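FOR IMMEDIATE RELEASE
March 16, 2019

Berkberg kitchenware exchange puts colour-sorting claims to the test, and comes away unconvinced

BERKBERG – The Berkberg Kitchenware Exchange today released the findings of its review of bright plastic tableware, the bowls, cups and plates that turn up in nearly every box of household goods handed over its counter. The review looked at a claim the exchange has heard from suppliers, organizers and its own former handbook: that giving each piece a different colour makes a set easier to store, easier to lay out and easier to keep together.

The exchange does not think the claim holds up very well.

"I was told for years that colour does the work for you," said Ifeanyi Ibrahim, who wrote the review. "Then I went through the returns log. People who borrow a coloured set bring back an incomplete one as often as people who borrow a plain white one. Colour tells you which piece has gone missing. It doesn't stop it from going."

The log covers 2,697 loans of tableware from the exchange's two counters, at Berkberg and Pliturport. Of those, 746 came back short by at least one piece. The exchange had switched most of its stock to mixed colours in October, on the understanding that losses would drop. They did not.

The second half of the review dealt with laying out and putting away, using pieces on a green felt-covered table: a red cup, bowls in yellow-orange, pink, light blue and purple, and a pair of lime green bowls nested together and lying on their sides.
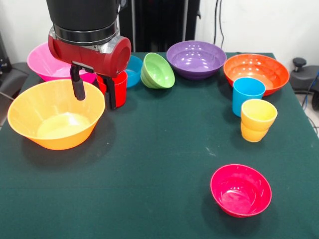 Ogunleye objected that the review was asking the wrong thing, and that a family with small children buys coloured bowls so that each child knows which one is theirs, whatever happens in the cupboard afterward.

The exchange accepts the point as far as it goes. Knowing which bowl is yours is handy at lunch. It is a different matter from where the bowl ends up, and the packaging on this kind of tableware tends to promise both in one sentence.

What the review found

Shape matters more than colour. Bowls with a wide flared rim take up a lot of table for what they hold, and a cupboard shelf is no different. The review gives its longest section to rims, and readers who only want the colour results may skip it.

Nesting works when the sizes are close. Two bowls of the same shape and size will sit inside one another. A broad, shallow bowl and a tall tumbler will not, and matching their colours would change nothing. The exchange's old handbook suggested stacking "by shade, light to dark." That page has been withdrawn.

Glossy finishes are oversold. Shiny plastic looks cheerful under kitchen lights, and it shows every fingerprint and water mark as well. The review could find no reason to pay more for it.

Backs of tables fill first. Given a clear surface and a mixed lot of bowls, people push things to the far edge and leave one big piece out in front. The exchange saw this at both counters – and in the home kitchens of its own staff – and does not regard it as a system. The pieces at the back hide one another, and a bright cup standing in front of a bowl still blocks the view of the bowl.

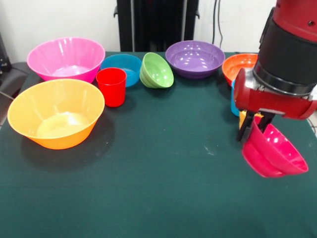

Advice for borrowers and donors

The exchange is not telling anyone to throw out a coloured set. Most are perfectly serviceable. It does ask people to be a little less trusting of the label and to try the following before buying storage products to go with one.

Put the largest bowl down first and see what really fits inside it. Anything that rocks or sticks up should go somewhere else.

Keep cups with cups. Tucking one inside a bowl saves room until the bowl is wanted.

Lay plates out flat once, all together, before deciding how many to keep. Most households have no idea what they own until it is spread over a table. Seen from straight overhead, a bowl and a plate can look much alike, so check from the side as well before writing anything down.

Don't leave small pieces for last. Little lids and knobbed bits are easy to set aside in a corner and hard to match up later, particularly when there is one in yellow, one in cyan and one in red and the larger dishes come in several other colours besides.

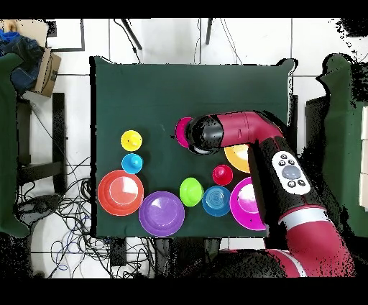

Borrowers who want to mark their pieces can do so with a strip of tape on the underside. It costs next to nothing and works on any colour. Three households tried this for the review and all three were still using it at the end, although one admitted the tape had needed replacing after washing.

The review also considered the Nirance shelf insert, which the exchange had been asked to recommend. It has decided against doing so for now. The insert held plates upright without trouble but left no room for wide bowls, and wide bowls were the problem in the first place. The exchange would be glad to look at a deeper version if one is made.

Changes at the counters

From now on, sets will be made up by shape and size at both Berkberg and Pliturport, and colours will fall where they may. Borrowers may still ask for a particular colour. Staff will do their best and will promise nothing.

Each set will go out with a short written list of its contents. The loan period stays at 6 days, and there is no change to the deposit.

The exchange expects some grumbling about mismatched tables. "If somebody can show me that a matching set comes back complete more often, I'll change it back," Ibrahim said. "I'd want to see the log, though."

Copies of the review are available at either counter during opening hours. The appendix on rims is printed separately and must be asked for.

Media contact: Ifeanyi Ibrahim, Berkberg Kitchenware Exchange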